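Furside Makers Board > Robots and Automation > Research talk

Thread: Holding the bin with both hands - is the "anchor arm" result real?

groleo_fan
I've been reading the Hilunby write-up on tidying with two arms and I'd love to hear what people here make of it, especially anybody who has tried something similar at home or in a lab. The short version, for those who haven't got to it yet: they trained one policy on 140 demonstrations of picking up litter in a bedroom, and then compared 2 ways of starting the task. In one, the robot leaves the bin wherever it finds it and goes straight for the trash. In the other, it takes hold of the bin first with both grippers, settles it near the litter, and only then starts picking. They claim the second way is a good deal more reliable, and I find I believe them, but I can't quite say why it should matter so much!

Ajayi
Glad somebody brought this up. I've spent most of August on bin handling (my family has stopped asking) and the thing I keep coming back to is how little a mesh bin weighs. Brush the rim with one gripper and it scoots or tips, and then everything the policy learned about where the opening is goes out the window. A bimanual grasp on the rim gives you a known pose to work from.

The part I liked best is that they didn't insist on matching hands. You can clamp the rim with a plain parallel jaw on the left and wrap the other side with a fingered gripper on the right, and the two make up for each other quite nicely.

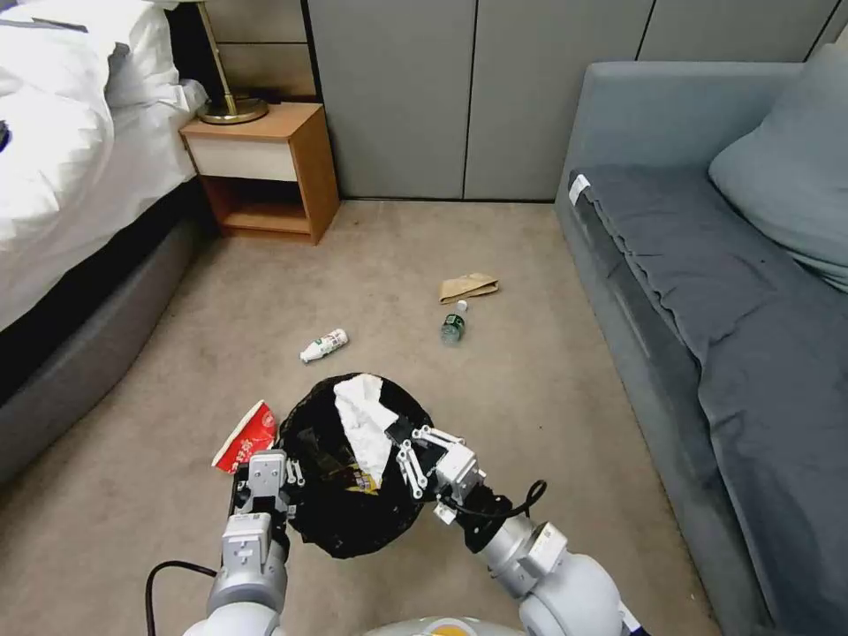
The jaw gives you a firm pinch on something thin, and the fingers forgive you if your estimate of the bin's width is a bit off. With two parallel jaws I had to be much fussier about the approach angle, and I bent a rim or two before I learned to slow down. Carpet helps as well, by the way, there's enough drag under the base that the bin stays put after you let go. I wouldn't promise the same on tile.

torque_and_tea
I'm going to be the grump here, sorry. Of course it works better when the bin is closer to the litter. The arms travel less and there are fewer chances to drop things. That tells me short reaches are easier, and I knew that already. Where's the run with the bin moved close by a person and no bimanual grasp at all? Without it I don't see how anyone can credit the two-handed hold.

groleo_fan
That's a fair point and I went back to check. There is a run like that, but it's tucked away in the appendix and it's small, 5 rooms, with the bin placed by hand. It lands in between the others. So some of the gain is distance, just as you say, and some of it seems to be left over for the grasp. I wouldn't want to lean very hard on 5 rooms though.

Hipólito Vergara
Hello all, long-time reader, and I run a similar setup, so let me add a little. I think torque_and_tea is mostly right about distance, but I'd put the rest down to looking. When both grippers are on the bin, the head camera is pointed down at it, and the policy gets a good view of the rim and the litter nearby before it commits to anything. I tried having ours simply look at the bin for 2 seconds without touching it and got a fair part of the benefit.

Ajayi
Oh, now that's interesting - I hadn't thought of separating the look from the touch. I still think the touch counts for something, mind you. Ours knows where the rim is to begin with and loses it later, after a bump. Did yours get bumped much?

Hipólito Vergara
Now and then, mostly with bottles, which swing as they go in. I'll dig out the logs this evening and sort the bumped runs from the clean ones.

torque_and_tea
If you post those I'll happily go through them with you. And I'd take back half of my grumbling for a run on a hard floor.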